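Ticket 600: Folding cell stops on denim
Product: Mernar folding cell, Gilex control software
Status: Open, workaround in place
Priority: Normal
Raised by: Povilas Laur

Problem as reported

The cell folds towels and T-shirts without help. On denim it stops part way through and shows "edge not found". The laundry wants to know whether it can be left to run a full mixed load on the Saturday shift, or whether a person still has to stand by it.

Test run

34 denim items, jeans and shirts mixed, taken from the normal sorting bins. Standard recipe, standard speed, ceiling lights on. 12 of them stopped with the error. The rest were folded, though several had to be squared up by hand before they could go on the pile.

Log entries

09:10 Restarted Gilex and reloaded the denim recipe. Error came back on the second item.

09:40 Cleaned the wrist camera cover and ran the calibration again. Calibration passed. No change.

10:25 Checked the saved camera views for the stopped items. Most of the stops are on faded cloth. Where the light falls straight on it, the blue goes nearly white and the software loses the line between cloth and table. It also treats glare on the table top as something to be avoided.

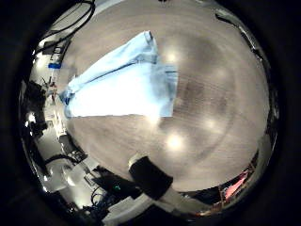 10:50 Switched off the row of lights over the table and ran the worst items again. All but 2 went through. Both of those were heavy jeans where the finger closed on the top layer only and left the one underneath behind.

11:30 Raised the grip force one step. It picked up both layers but dragged the whole garment out of square. Put the setting back.

Reply from Galier support

The lighting fault is known. A matt table cover from Tamiru can be fitted in place of the bare top, and the exposure limit in Gilex should be lowered for pale denim. Thick seams and double layers are not covered by the present recipe. There is no date for a new one.

Answer to the laundry

Towels and T-shirts can run unattended. Denim cannot yet. Send it through with the overhead row off and someone near enough to clear a stop, or fold it by hand, which at present is quicker for heavy jeans.

Still to do

Order the matt cover. Repeat the test with the same items once it is fitted. Keep the ticket open until then.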